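# Chapter 4: Counting the Sick

I used to think an outbreak number was like a score in a ball game. Somebody gets sick, somebody writes it down, and the number goes up by one. Then I spent a March helping out at the county health office in Teixeira during a bad measles season, and I lost that idea in my first afternoon (I also lost my lunch hour, but that's another story).

Let me give you the case we'll keep coming back to in this chapter. Teixeira had a measles outbreak that started in a day care and moved through two schools. On a Monday the county reported 15 cases. By the end of that same week it reported 40. The local paper, naturally, went with "Measles Nearly Triples in Days," and the phones went wild!

Had measles nearly tripled? Well, partly. Some of those cases were new. A good many were people who'd been home with a rash since the week before, whose blood samples had been sitting in line at the Gudetti lab. The lab ran measles tests in batches, so results landed on our desk in clumps. If you lined the cases up by the day the rash began, the curve was a good deal flatter and it had started climbing earlier than anyone outside the office knew.

So we have two dates for every patient, the **onset date** and the **report date**, and you'll get two different pictures depending on which one you put along the bottom of your graph. Please get into the habit of checking the label before you look at the line. I still forget sometimes.
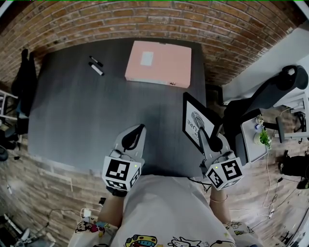 A reader in Flinivard wrote to me after the last edition that I was being too hard on report dates, because they're the only thing a hospital can plan around on a given morning. Fair enough, and I've softened section 4.3 a bit. Onset dates take time to collect, and the most recent days always look too low while you wait for them to fill in.

The other thing we'll need is a **rate**. Say Teixeira has 40 cases and the town of Nultora, down the road, has 15. Who's worse off? You can't tell yet! You need to know how many people could have caught it. If those 15 cases came out of a group of 100 unvaccinated kids, and the 40 came out of a group of 400, then Nultora has the higher attack rate, 15 percent against 10. Work that through on paper before you go on, even if you're good with numbers.

## 4.1 What makes a case a case?

Before you can count anything you have to agree on what goes in the pile. In Teixeira we kept three piles: suspected, probable, and confirmed. A child with a fever and a rash went into the first one. If that child had also shared a classroom with a confirmed patient, we moved the card to the second, and a positive lab test moved it to the third. Cards could leave the piles too, and plenty did when the tests came back negative.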